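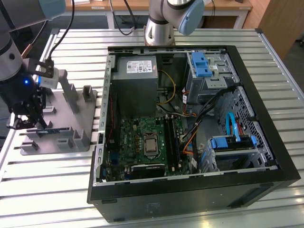
Desktop computer repair

Desktop computer repair is the mending of a home or office PC, and I've been at it long enough to have opinions. Most of what I know came from Thérèse Fehr, who ran a little repair shop in Lenddale and charged 18 pounds to look at anything!

Origins

Early home machines came with a circuit diagram and an assumption that you owned a soldering iron. By the time I started, faulty parts were swapped whole (much kinder on the fingers).

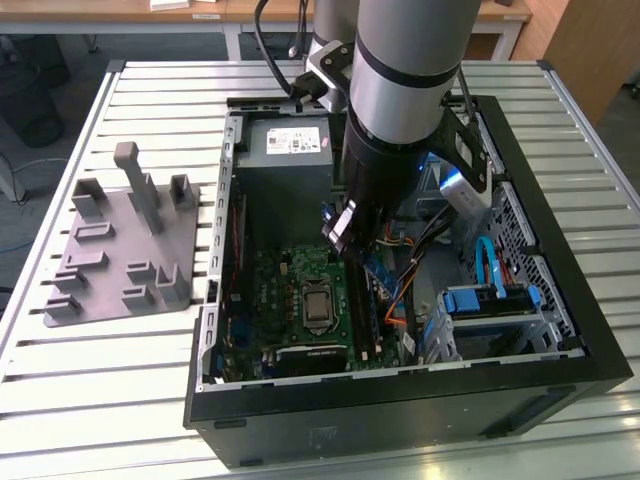 An open desktop tower on its side, motherboard facing up.

Common faults

Dust, mostly. After that it's tired power supplies, badly seated memory and drives that click. I once spent a whole May evening on a dead Morin desktop before finding the wall socket switched off. Never open up the power supply itself, as it can hold a nasty charge after it's unplugged. 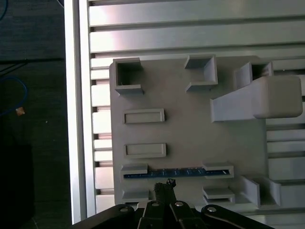
A grey plate with raised holders and pockets, on a slotted table.

Repair or replace?

Thérèse's rule was to stop once the parts cost half the price of a decent second-hand machine. I'm softer than that, and I've kept one old tower going for 47 pounds in bits.

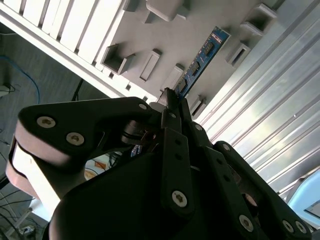
See also

Computer recycling
Soldering
Power supply unit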